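Two Controllers, One Kitchen: My Semester With a Simulated Robot

Project report, Robot Manipulation Lab
Supervisor: Marloes Willems
April 12, 2020

How I ended up with this topic

My first plan was to compare two real grippers on a real arm. I had the bolts picked out and everything! Then the lab hours got cut, and Marloes asked if I'd be willing to do the whole thing in simulation and compare controllers instead. I said yes mostly to keep my spot in the course, and then got way more into it than I expected.

So the question became pretty simple. If you have a two-armed robot with plain two-fingered grippers, and you want it to pick stuff up off a kitchen counter, how much does it matter how you drive the arm? I compared two ways of doing it. The first is Dekker, which is a joint position controller (you tell every joint where to go and it goes there, no arguments). The second is Halport, which works in terms of where the hand should be and lets the arm give a little when it bumps into something. Both were written by people in the group before me, and both plug into our simulator, Kimex, without much fuss. Well, Dekker did. More on Halport below.

The setup

Our kitchen is called Mumholm, after a village that Helmut Dreßler, who built it, went to on vacation. It has granite counters, tiled walls, white double doors and a couple of pictures on the wall, and it has no ceiling, so you get sky at the top in some of the views. I grew weirdly fond of the tiles. They're also a real test for anything that depends on the camera, with all those little beige and brown squares, but I took the object positions straight from the simulator so I never had to deal with that.

I used two camera views. One looks out over the robot's body toward the counter and catches both grippers, and I kept it open all the time while I was debugging. The other rides along at the gripper and looks out between the fingers. I'd planned on using only the first one. That lasted until my first batch of grasps, when I couldn't tell from the body view if the fingers were touching anything. 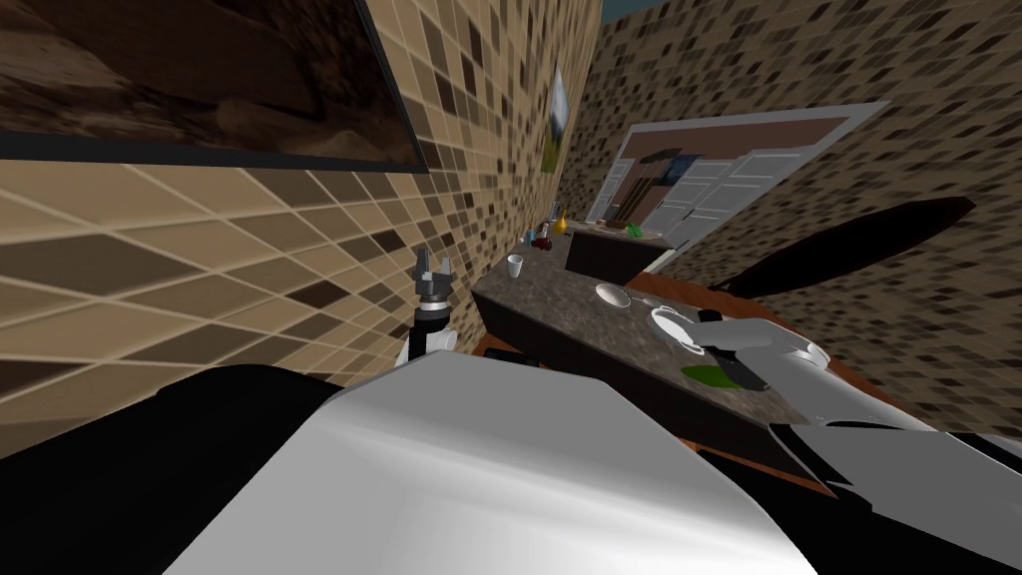
Figure 1. Body view in Mumholm, right gripper over the counter near the plate.

The body view sits at a steep tilt, and I left it that way on purpose after trying to level it. When I straightened it out I lost the left gripper. You get used to it after a day or two, although I did catch myself leaning sideways in my chair.

What I asked the robot to do

Every trial was the same: move a hand to an object, close the fingers, lift, hold for 8 seconds. If the object was still in the grip at the end, it was a success. If it slid out, or got knocked over before the fingers closed, or the arm stopped because it was pushing on the counter, that was a fail. I didn't give half points. (I did try giving half points for a while and it made the spreadsheet horrible.)

I ran 200 trials, split evenly between the two controllers. For each trial the start position of the object was shifted a little bit, and both controllers got the same list of shifts so neither one had an easier time. The grip force setting stayed the same all the way through. I wanted to change it so many times, especially for the plate, but Marloes kept reminding me that I was comparing controllers and I should leave the fingers alone.

The objects were a cup, a bowl, a plate and a green bottle. There are other things in the kitchen too, and I left them out of the trials, but they still count as stuff you can crash into.

Getting Halport to run

Okay, so this ate a lot more of my time than the experiments did. Halport wants the hand position given relative to the robot's base, and Kimex hands it out relative to the room. I knew this. It's in the notes that Helmut left. I still managed to convert it in one place and not in the other, so the arm took off toward the wall every time I pressed start, very smoothly and very confidently. I spent an entire weekend convinced the controller was broken before I found the line.

The second problem was stiffness. Halport has a number for how hard the arm holds its position, and with the default it was so soft that the hand sagged as it came in over the counter. I turned it up until the sagging stopped, and then one notch back down. I know that's not a very scientific way to pick a number. If I did this again I'd do a proper sweep and put a plot in the report.

How the grasps went

The bottle was my favorite, and also the one where I learned the most from the gripper view. It's tall and has pretty straight sides, so two fingers ought to be perfect for it, and when the hand comes in centered, they are. The trouble starts when you're a little off to one side. One finger gets there first. With Dekker, the arm keeps going to exactly where it was told to go, and the bottle gets shoved over. With Halport the arm gives, the bottle pushes back a bit, and quite often the whole thing kind of settles into the middle by itself. I watched that over and over and I still think it's great.

In the gripper view you can check it right away. I looked for the bottle standing between the two gray fingers with one on either side, and for how far down toward the black base it reached. Too far toward the fingertips and I could usually guess that the hold was going to fail.
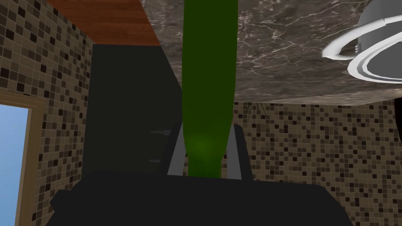 Results and what I make of them

Halport came out ahead overall, mainly thanks to the bottle and the cup. Dekker wasn't bad at all when the shift was small, and it was faster, with less waiting around for the hand to settle. For the bowl I couldn't see much of a difference. Both controllers grabbed it by the rim, and both dropped it in the same kinds of positions.

The plate was a mess for everybody. It's low and flat, so the fingers have to come in right at counter height, and Dekker racked up 13 fails there just from pressing on the granite. Halport pressed on it too, but it slid along and sometimes got a finger under the edge. Sometimes it just pushed the plate away from itself, trial after trial, like a kid with vegetables.

One thing I should admit is that I threw out my first 95 practice runs completely. They were from before I fixed the position mix-up, and mixing them in with the rest would've made Halport look terrible for something that was my fault. They aren't part of the 200.

What I'd do differently

I'd record the gripper view from day one. I only saved the body view for the early Dekker trials, and when I went back to figure out why some of the cup grasps failed, I had nothing to look at except an arm and a cup from far away. I had to rerun those.

I'd also use both arms. The left one spent the whole project parked with its fingers up, and I think the plate would be a lot easier if one hand could hold it still while the other one gets under the rim. Marloes thinks so too, and she's already asked if I want to keep going with it in August. I'd need to learn how Halport handles two hands at once, and according to Helmut's notes the answer is "carefully."

Files

The trial list, both controller configs and the spreadsheet are in the shared project folder under Mumholm. The stiffness value I ended up with is in the Halport config, with a comment next to it. Please read the comment before you change the number!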